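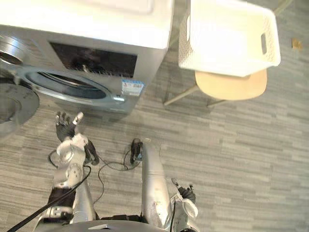 Isa at the washing machine, door open, basket on the chair.

Setting up Isa for the laundry job

By Fermín Toledo, updated August 19, 2025

These are my notes for teaching our home-built robot, Isa, to unload the washer. The script is Riquelme, version 2. I suppose that your arms are already calibrated.

1. Open the washer door fully by hand. Isa can do it also, but learn the unloading first.

2. Put the basket on a chair beside the machine. On the floor it is too low for our arms, and the elbow complains with error 907.

3. Check the cables before you switch on the motors. Ours lie on the floor near the feet, so I move each arm slowly through its whole range and watch that no cable is pulled.

4. Lower the hand with the fingers pointing down and look at the wrist camera. You should see the fingers and the black ribbed sleeve. If the sleeve covers all the fingers, turn the wrist a little and save the new angle. 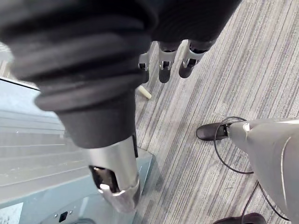
5. Set the grip force to 61 in the Riquelme menu. Raymonde Wong prefers a higher value for towels, but with it we tore a pillowcase.

6. Run the empty test first, with no clothes. Keep one hand at the stop button.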